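Ticket: Bewertungsanfragen gehen doppelt raus, Sterne auf der Startseite fehlen
Status: gelöst
Erstellt von: Adanech Yilma, 9. September 2024

Hallo zusammen, ich schreibe das mal ausführlich auf, damit beim nächsten Mal keiner von vorn anfangen muss. Seit dem Update von Multitby bekommen unsere Kunden die Bitte um eine Bewertung zweimal, und das Widget mit den Sternen auf der Startseite bleibt leer.

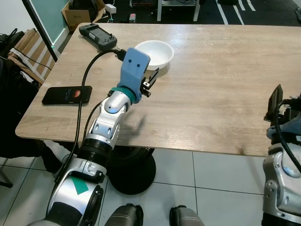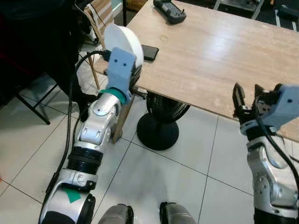
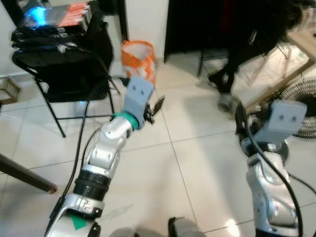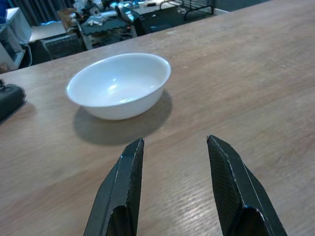

Zuerst zu den doppelten Mails. Ich hatte ja den Verdacht, dass Prasell den Auftrag zweimal übergibt, also habe ich mir das Versandprotokoll gezogen und bin es bei einem Kaffee durchgegangen. Mehr als 600 Adressen sind betroffen, uff! Die Aufträge selbst stehen aber alle nur einmal drin – der Fehler musste also weiter hinten sitzen.

Erster Versuch: Cache geleert, Widget neu eingebunden. Hat nichts gebracht, die Sterne blieben weg.

Zweiter Versuch: API-Schlüssel in Multitby neu erzeugt und auf der Startseite eingetragen. Danach waren die Sterne wieder da (große Freude hier), aber mein Testkunde bekam weiterhin zwei Mails, beide in derselben Minute.

Dann hat Dagim Fikre sich dazugeschaltet und nach den Vorlagen gefragt. Und siehe da: Unsere alte Vorlage aus dem November war nach dem Update wieder auf »aktiv« gesprungen und lief fröhlich neben der neuen her. Ich hatte sie damals nur pausiert und nie gelöscht, das geht also auf meine Kappe. Alte Vorlage jetzt archiviert, Testauftrag angelegt, eine einzige Mail gekommen. Zur Sicherheit noch einen zweiten Test mit einer anderen Adresse gemacht, auch sauber.

Die Sperrfrist pro Kunde habe ich gleich noch auf 28 Tage gesetzt, vorher stand da gar nichts drin. Wer schon bewertet hat, bekommt jetzt auch keine Erinnerung mehr.

Offen ist noch der Link in der Signatur, der zeigt auf das alte Profil von Wistedik. Dagim, kannst du den bitte austauschen? Ich komme an die Signaturen nicht ran.

Nachtrag Dagim Fikre: Link ist geändert, Ticket kann zu.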